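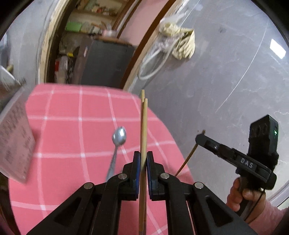
Two chopsticks held in the left gripper, third one at the right fingertip, spoon on the cloth.

August 2024 – thin-object set, Hamgate kitchen table

Continuing the tableware task with both hand-held grippers. Kaiwen and I collected, Aniela ran the processing at Skillirmont. Purpose of this block was to find out why the policy trained on the March data drops slender objects so much more often than cups and bowls. Going in, my guess was contact geometry. Gregor's guess was bad width labels. After this block I think Gregor is mostly right.

Setup notes. Same protocol as the cup set: operator starts with both grippers open and clear of the cloth, picks, moves, releases, withdraws. Wrist view from each gripper, pose from visual tracking, opening width from the encoder. No external view. The gridded pink cloth stays for this set. The tracker likes it better than the plain gray one, where we kept getting short losses whenever the gripper came down low and the wall left the view.

Total now 2,797 episodes over all objects. 400 of those are chopsticks and spoons, which is what the rest of this entry is about.

Width problem. When the fingers close on one chopstick, the encoder reading is close to the reading for closing on nothing. With two chopsticks pressed together it is a little better but still inside the spread we see from pad compression. The filter that Evander wrote for the cup data marks a grasp as "closed, empty" below a fixed threshold, and it was never changed. So a good share of the valid chopstick grasps were labeled empty and the episode was trimmed at that point. The policy saw the approach, the close, and then nothing. It learned to close and stop. This matches what the arm does on the bench: goes down, closes on the stick, hesitates, opens.

Fix tried first: lower the threshold. Does not work. Low enough to keep the single chopstick also keeps true misses.

Fix tried second: drop the absolute threshold and use the close profile. On a true miss the width runs down smoothly to the stop. On a held stick there is a small knee before the pads finish compressing. Aniela fit this on 150 hand-checked episodes. Separation is clean for two sticks and for the spoon handle, less clean for one stick. The single-stick cases that fail are nearly all slow closes, where the operator eases the trigger and the knee gets smeared out. Kaiwen closes slowly. I do not. Worth remembering when comparing our data.

Third, not yet run: use the wrist view after the close as a second check. The object is between the fingertips or it is not, and a small classifier should do it. Chopsticks stand nearly upright in the view when picked this way and stay visible above the pads, so I expect this to be easy. The spoon may be harder, glare on the bowl.

Timing. Found a second, smaller issue while checking the trims. The right gripper's width stream is behind its video by a near constant offset. Left is fine. For cups it does not matter. For handovers between the two grippers it does, because the release on one side is labeled before the grasp on the other. Corrected in post for this block. Magnus wants it fixed at the source, and I agree, but not until the block is finished or we will have two kinds of data in one folder.

Retraining. Used Bravo config unchanged, only the labels differ. First 700 rollouts were queued in Zotine overnight. Early read from the log is that the hesitate-and-open behavior is much reduced for two sticks and spoons. Single stick is better but not by enough. I am not writing down a success rate until the scoring has been done by someone who did not collect.

Things to do:
Relabel the March chopstick episodes with the profile method, keep the old labels alongside.
Ask Kaiwen to redo a batch of single-stick picks with a normal close – same positions, same cloth.
Log trigger speed per episode. We have the data, we just never saved it.
Check pad wear. If the lining has compressed permanently, the knee moves and Aniela's fit moves with it.
Send Gregor the plots of the two width curves. He asked twice.

Open question for the group meeting: whether two sticks in one grasp should count as its own object class. In the current sheet they are filed with single sticks, and the two behave differently in every plot I have made so far.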